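# Questions I get about the little clocks

**Do you really sell just small alarm clocks?**

Pretty much! Hivness started as a shelf of clocks I couldn't stop buying, and now I clean them up and send them out. I do the odd kitchen timer too, but the square ones are what people write to me for.

**Which color should I get?**

Ooh, tough one. I go back and forth on this every single month. 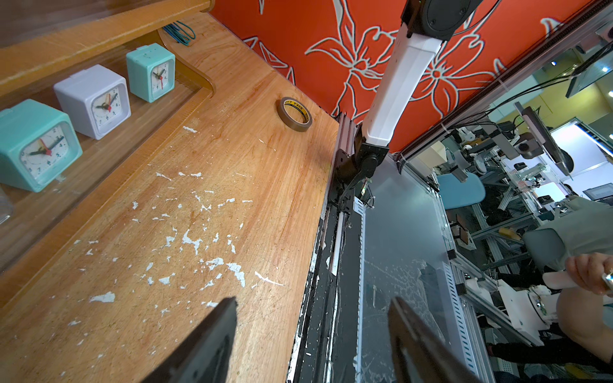

Color depends a lot on what you're putting the clock next to, so think about your nightstand first. Pale shades vanish against a white wall (lovely if you like things quiet), and stronger ones want some wood around them. I'm a mint-teal person myself, and with a white dial and black numerals it's so easy to read when you're half awake. The lavender-white is softer, and I'd pick it for a guest room. Both have that red second hand, which I love.

**Will the ticking keep me up?**

It might! Try it across the room for 8 nights before you give up on it. Mine lives 10 feet from my pillow and I sleep fine.

**Can I send one back?**

Sure, you've got 60 days. Pop it in the box it came in and write Hivness Returns on the label.

**Do you ship to other countries?**

Not yet, sorry! I'm still working out the postage. Email me anyway and I'll put you on the list (I answer most mornings before 8).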